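4.2 Contents and order of the mixed boxes

The households in our study kept mixed snack boxes for much of the year, but the boxes were fullest in the weeks after a festival or a family visit. Most had begun as bought gift sets. Once the original contents were partly eaten, other items were put into the gaps, and the box stayed in use as a container. We call these second-stage boxes, following the wording of Skála's earlier notes on biscuit tins. A second-stage box holds food from more than one source and has no printed list of contents that still applies.

We recorded boxes in the homes where they were kept, in the place where the household had left them. We did not ask people to clear a table or take items out. Boxes turned up on sideboards, on top of refrigerators, on beds in spare rooms, and on chairs. Seats were more common than we expected. In the Gaber apartments, where the living rooms are small, a chair near a table often served as the place for anything that was going to be offered to guests but was not yet needed.

Figure 3 shows a second-stage box of the kind we met most often. It is a red gift box left open on a cushioned seat, and the items in it are all individually wrapped. A round golden pastry in the mooncake style, stamped with Chinese characters, shares the box with a bar in a white "Kaprons" wrapper and a pale round bun in clear packaging. The wrappers differ in material and in how much of the food they let the buyer see.

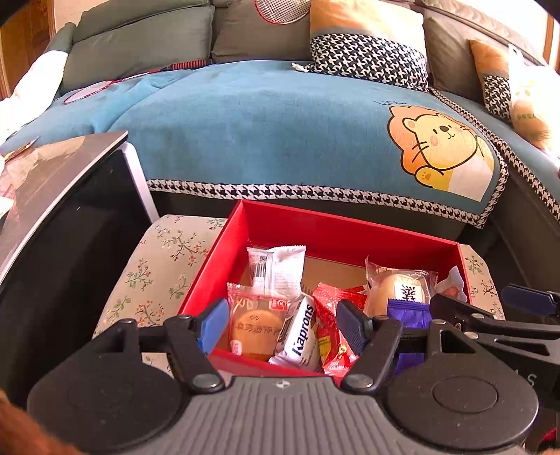
Figure 3. Open red gift box with individually wrapped snacks, on a floral cushioned seat.

Two points about this kind of box matter for the discussion. The first is the use of clear film for pastries and buns. Items with a pressed or stamped top were nearly always sold in a wrapper that left the top visible, and people used the stamp to tell one filling from another. Where the stamp could not be read through the film, they went by the label. Bars and small cakes were more often in closed foil or printed wrappers, and for these people relied on color. Several speakers named a snack only by its wrapper, as in "the purple one" or "the white one with blue," and could not give a brand when asked.

The second point is arrangement. In a new gift set, each piece has a molded tray or a paper cup that holds it in place. In second-stage boxes the tray had usually been thrown out, and the pieces stood, leaned, or lay at an angle against each other. People said they took out the tray because it wasted space. One woman in Grullska told us that a box with a tray "looks finished when three are gone," while a box without one could be pushed together and still look full. Others made the same point by action: when a piece was taken, they moved a neighbor over to close the gap.

We found little sorting by type. Sweet and salty items were kept together, and so were soft buns and hard bars. The one separation that came up in interviews was by age of the food. Emília Skála, who carried out the March visits, noted that older pieces tended to move to the corners, where they were harder to reach. When she asked about this, most people said they had not planned it. A few said they put new items in the middle on purpose so that guests would take the fresh ones first, and then ate the corner pieces themselves later. We return to this in Section 5.

Empty wrappers are a separate matter. In the Pudon homes they were sometimes put back in the box, folded or crushed, and removed when the box was next filled. In Grullska this was thought rude, and a saucer was set out for them. We did not unwrap or handle crumpled items during recording, so our notes do not separate empty wrappers from full ones that had been squeezed. The item lists in the appendix mark such cases as "unclear."

The box itself was valued apart from its contents. Red boxes were kept longer than boxes of other colors in all three places, and people gave the color as the reason. A plain box was likely to be flattened once its first contents were gone. Red ones were reused until a corner split, and some were then taped. After that they moved to other rooms and held thread, batteries, or receipts. Aritz was the only town where we saw lids kept with their boxes at this later stage. Elsewhere the lid had often been put to use as a tray, mostly for fruit.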